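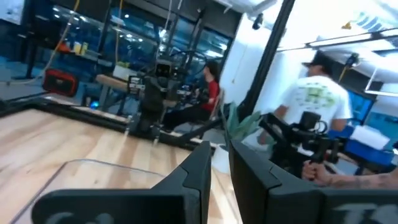 Keeping a pale timber tabletop clean in a shared workroom

A light-coloured wooden top shows marks sooner than a dark one, and in a shared room it collects them faster. The procedure below covers routine cleaning and a yearly re-oil for a bare or oiled top set in a black frame. It doesn't apply to lacquered or laminate surfaces.

What you need

Two microfibre cloths
pH-neutral soap, diluted to the maker's directions
Abrasive paper, 240 and 320 grit
Hardwax oil, matte
A shallow tray or spare plastic lid for the oil
A soft brush, 22 mm wide

Routine cleaning

1. Clear the top. Anything clamped to the frame can stay, but wipe the clamp jaws and check that the screws are snug.
2. Brush grit out of the join between the timber and the frame. Work from the middle of each side to the corners.
3. Wring the first cloth until it no longer drips. Wipe along the grain, full length, overlapping each pass by half.
4. Dry straight away with the second cloth. Standing water on bare timber leaves a grey ring that wiping won't shift.
5. Wipe the frame last. Black finishes show soap film, so use plain water.

Clear plastic lids and trays should be lifted and wiped underneath every time. They are easy to miss on a pale surface and trap moisture against it.

Re-oiling

Do this once a year. We do ours in September, when the room is quiet and the windows can stay open overnight.

1. Sand lightly with 240, then 320, always with the grain. Mask the frame first.
2. Vacuum, then wipe with a barely damp cloth. Leave for an hour.
3. Pour a little oil into the tray and brush on a thin coat. On a top 640 mm deep, work in strips the full length of the table and keep a wet edge.
4. Buff off the excess after 15 minutes. Any patch still shiny has too much oil on it.
5. Leave overnight and repeat if the surface feels dry.

Lay used oily cloths flat outdoors to dry – bunched cloths can self-heat and catch fire.

Plants and buckets

Keep potted plants on the floor, clear of the legs and of anyone's chair. Water them where they stand and empty the saucer. Buckets stay on the floor too, including during cleaning.

Corrections to Faith Langat. Ruth Nina keeps the spare masking tape.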